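# In praise of the humble fuse

My uncle kept a tobacco tin of blade fuses in the glovebox of his Karnetti, and as a child I thought they were sweets. They had the right colours for it, and they rattled nicely. It was years before I learnt what they were for, and longer still before I came to believe, as I now firmly do, that everyone who drives a car ought to have changed one with their own hands at least once. 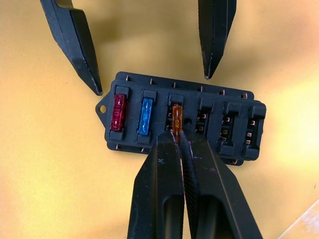

I say hands because the whole job lives in the fingertips. You pinch the little plastic body, keep it upright, and feel for the moment when it sits where it should. A child can learn it in an afternoon (mine did, on a wet one last March, at the kitchen table), and yet I know grown men in Kelbridge who will pay a garage 63 pounds sooner than lift the lid and look.

Part of the trouble, I think, is that we've been taught to be frightened of anything under a cover. My neighbour Dae-han Gil is a patient man who once rebuilt a Correa gearbox on his drive, and he says people lower their voices when he opens a fuse box — as if it might wake up!

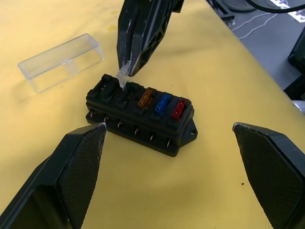 *A clear fuse at its slot, with the orange, blue and red further along the block.*

The colours are a kindness, too. Each one stands for a rating, so you can match like with like without squinting at the tiny print. I wish more things in the house were made this way. My boiler manual runs to 600 pages and I've never once enjoyed it. 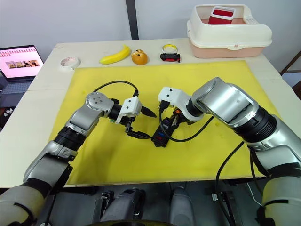

What I'd really like is for practice to be ordinary. Put a spare block on a table, in good light, with a soft mat under it so that nothing skids away, and let people put fuses in and take them out until it bores them. Evening classes used to do this sort of thing without any fuss. I learnt to wire a plug in one, beside a lady who had come for the upholstery and stayed because the room was warm. 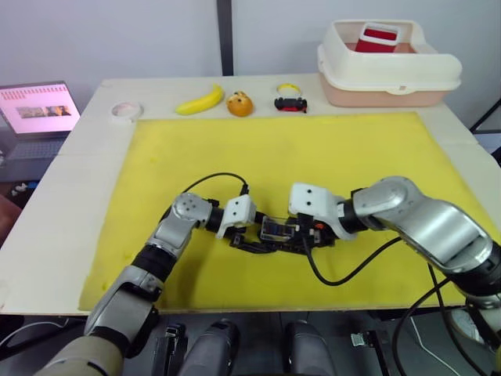
The Pralwood Letter, No. 63, page 6

I grant that a fuse is a small matter, and that a new one won't cure the fault that blew the old one. If it goes again, please do take the car to somebody who knows. But the first look can be yours, and I've left my uncle's tin on the hall shelf for any neighbour who wants to borrow it.

Isla Whitcombe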